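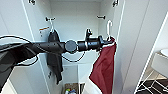

Tips > Around the House > Closets and Clothes

Search tips Go

Closet stuff, quick list

Typing this between loads so bear with me. Mostly things I do every November when the sweaters come out and the summer shirts have to go someplace.

Musty smell. Empty the whole thing. Wipe the inside with plain white vinegar and water, half and half, then leave the doors open all afternoon. Don't put clothes back till it's bone dry. Baking soda in an open jar on the floor of it after that. Change the jar when you remember.

Hangers. One kind, all facing the same way. Wire ones go back to the cleaners, they leave points in the shoulders. Slippery tops: wrap a rubber band on each end of the hanger, or a bit of pipe cleaner. Works fine on the cheap plastic ones.

Sweaters get folded. Always. If you MUST hang one, fold it in half longways, lay the hanger at the armpit, flip the body over one side and the sleeves over the other. No shoulder bumps.

Red stuff. Anything dark red or maroon, wash alone the first 2 times, cold. Check for bleeding before it hangs next to anything pale: damp white rag, press on an inside seam, look at the rag. Pink rag, wash it agian.

Moths. Cedar blocks lose the smell. Sand them lightly and it comes back. Mine are from Kandwood, had them for years. Cedar won't kill what's already in there though. For that, bag the wool and freeze it, a week at least, and vacuum the corners and the crack along the back.

Sagging rod. Dale Bélanger told me to put a center bracket in and I ignored him until the rod came down. Put the bracket in. Screw into the stud or it'll just pull out again. Anything over 45 inches wants one, I'd say.

Sticky drawer or door track. Candle stub, rub it along the runner. Not cooking oil, goes gummy and grabs lint.

Scuffs on white paint. Damp melamine sponge, light hand, try it somewhere hidden first. It will dull gloss paint if you scrub.

Wrinkles, no time to iron: hang it in the bathroom while you shower, tug the hem and the button band, let it cool before you wear it.

Still to try: Teodor Górecki's trick with bar soap in the sock drawer. He says leave the wrapper on but poke holes in it. Will add it on here if its any good.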